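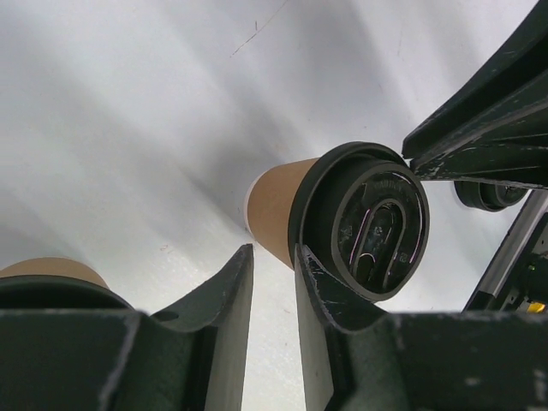 자원순환 · 생활폐기물

프로슈머빌 공유오피스, 종이컵과 뚜껑 분리 배출 기준 개정

프로슈머빌의 공유오피스 건물 스태스트브리지(Stastbridge)가 테이크아웃 종이컵의 배출 기준을 개정해 7월부터 적용한다. 컵 몸체와 뚜껑을 결합한 상태로 받던 기존 방식을 폐지하고, 입주사가 탕비실에서 두 부분을 분리해 각각의 투입구에 넣도록 하는 내용이다. 수거와 선별은 지역 수거업체 루논(Lunon)이 맡고, 분리된 컵 몸체는 제지업체 헤이크스도티르(Hauksdóttir)의 해리 공정으로 보낸다.

건물 측이 개정에 앞서 실시한 표본 조사에서는 탕비실과 회의실에서 나온 컵 1,180개가 확인됐다. 이 가운데 뚜껑이 끼워진 채 배출된 비율은 43퍼센트였다. 조사는 평상시 배출 상태를 기준으로 했으며, 별도의 안내문이나 추가 수거함은 두지 않았다. 컵을 포개어 버린 경우에는 하나씩 떼어 낸 뒤 집계했고, 심하게 찌그러져 형태를 알 수 없는 것은 제외했다.

조사 대상의 다수는 갈색 크라프트지 몸체에 검은색 플라스틱 뚜껑을 씌운 형태였다. 흰 테이블 위에 옆으로 누운 컵도 같은 구성으로, 검은 뚜껑은 바깥 테두리가 솟아 있고 가운데가 오목하며 음용구 주변이 U자형으로 성형돼 있다. 뚜껑 표면에는 작은 글자와 재활용 표시로 보이는 기호가 양각돼 있다.

루논은 이 양각 표시를 선별 단계의 주요 문제로 꼽았다. 표시가 뚜껑과 같은 색으로 찍혀 있어 인쇄 표시보다 대비가 낮고, 조명 각도에 따라 판독 여부가 달라진다는 설명이다. 검은색 수지는 카본블랙 안료를 쓴 경우 근적외선을 흡수하기 때문에 광학 선별기로 재질을 구분하기 어렵다. 재질 표시를 육안으로 읽지 못하고 광학 선별도 되지 않은 뚜껑은 잔재물로 분류된다.

이에 따라 개정 기준은 뚜껑을 색상별로 나누어 배출하도록 했다. 투명 뚜껑과 흰색 뚜껑은 기존 플라스틱류 수거함에 넣고, 검은색을 포함한 짙은 색 뚜껑은 전용 수거함에 모은다. 전용 수거함의 내용물은 루논 작업장에서 수작업으로 재질을 확인한 뒤 폴리스티렌과 폴리프로필렌으로 나뉜다. 생분해성 수지로 확인된 뚜껑은 두 계열 어느 쪽에도 섞지 않는다.

컵 몸체에 대한 요건은 다음과 같다. 남은 음료와 얼음은 개수대에 먼저 비우고, 컵 안쪽은 물로 한 차례 헹군다. 세제는 사용하지 않는다. 골판지 재질의 컵홀더는 벗겨서 일반 종이류로 배출하며, 컵 몸체와 함께 넣지 않는다. 빨대와 음용구 마개, 젓개도 투입 전에 제거해야 한다. 헹군 컵은 입구를 아래로 해 물기를 뺀 다음 같은 규격끼리 포개어 세로형 수거관에 넣는다. 눌러서 납작하게 만든 컵은 수거관 안에서 걸릴 수 있어 받지 않는다.

종이컵을 일반 종이류와 구분하는 이유는 내면 코팅에 있다. 종이컵 안쪽에는 대개 액체가 스며드는 것을 막는 폴리에틸렌 층이 있고, 이 층은 신문지나 복사지를 처리하는 조건에서 충분히 분리되지 않는다. 헤이크스도티르는 컵 전용 배치를 따로 편성해 해리 시간을 늘리고, 스크린 공정에서 필름 조각을 걸러 낸다. 회수한 섬유는 위생용지와 포장용 판지의 원료로 투입할 계획이다.

헤이크스도티르가 제시한 반입 조건은 세 항목이다. 함수율이 높아 압축 묶음 밖으로 물이 흐르는 물량, 뚜껑이나 빨대가 기준치 이상 섞인 물량, 곰팡이가 확인된 물량은 반송 대상이 된다. 반송이 결정되면 운송비는 루논이 부담하고, 같은 원인이 되풀이될 경우 해당 수거 지점의 물량은 다음 배치에서 제외된다. 몸체 외부의 인쇄 색상은 제한하지 않으며, 무표백 크라프트지와 표백지는 같은 배치로 처리한다.

수거 설비도 일부 바뀐다. 스태스트브리지는 층마다 흩어져 있던 컵 수거함을 철거하고 탕비실과 라운지 등 12곳에 통합 수거대를 설치한다. 각 수거대에는 투입구가 5개 있으며 용도는 잔여 음료, 컵 몸체, 밝은색 뚜껑, 짙은 색 뚜껑, 컵홀더다. 잔여 음료 투입구 아래에는 거름망과 분리형 물통을 두고, 물통은 일정 수위에 이르면 표시창으로 확인할 수 있게 했다. 수거대 상판은 흰색으로 통일하기로 했다. 짙은 색 뚜껑이나 음료 얼룩이 눈에 잘 띄어 청소 시점을 판단하기 쉽다는 점이 고려됐다.

회의실에는 수거대를 두지 않는다. 회의 후 테이블에 컵을 남겨 두지 않고 가장 가까운 수거대로 옮기는 것이 원칙이며, 이 내용은 회의실 예약 화면의 이용 조건에도 추가된다. 음료가 남은 컵을 옮길 때는 뚜껑을 닫은 상태로 운반하고 수거대에서 분리한다. 뚜껑을 먼저 벗기면 이동 중 흘릴 가능성이 높아지므로 분리 위치를 수거대 앞으로 한정했다.

뚜껑을 벗기는 방법에 대해서도 안내가 제공된다. 음용구 반대쪽 테두리에 엄지를 대고 위로 밀어 올린 다음 둘레를 따라 푸는 방식이다. 컵 몸체 중간을 쥐고 뚜껑을 바로 당기면 몸체가 눌리면서 남은 액체가 넘칠 수 있다. 입구의 말린 테두리가 찢어진 컵도 수거 대상에는 포함되지만 포개어 쌓기 어려우므로 수거관 맨 위에 따로 올려 둔다.

루논의 수거 주기는 종전과 같다. 다만 수거 시간은 오후 6시 이후로 조정해 업무 시간대의 화물 승강기 사용과 겹치지 않도록 했다. 컵 몸체는 수거관째 교체하고, 뚜껑은 투명 봉투에 담아 색상 구분을 유지한 채 반출한다. 봉투에는 층과 수거대 번호를 적은 표를 부착해 이물질이 확인되면 발생 지점을 추적할 수 있다.

시행 초기에는 혼합 배출된 물량도 받되, 루논이 재분리에 들어간 작업 시간을 기록해 건물 측에 통보한다. 건물 측은 이 기록을 근거로 관리비 반영 여부를 정할 예정이며 구체적인 단가는 아직 확정되지 않았다. 1층 카페에서 매장용으로 제공하는 다회용 컵은 이번 기준의 적용을 받지 않고, 기존대로 카페 반납대에서 회수한다.

배출 기준 전문과 수거대 위치도는 스태스트브리지 입주사 게시판에 올라와 있다. 짙은 색 뚜껑의 재질별 선별 결과는 시행 후 첫 정산 때 함께 공개된다.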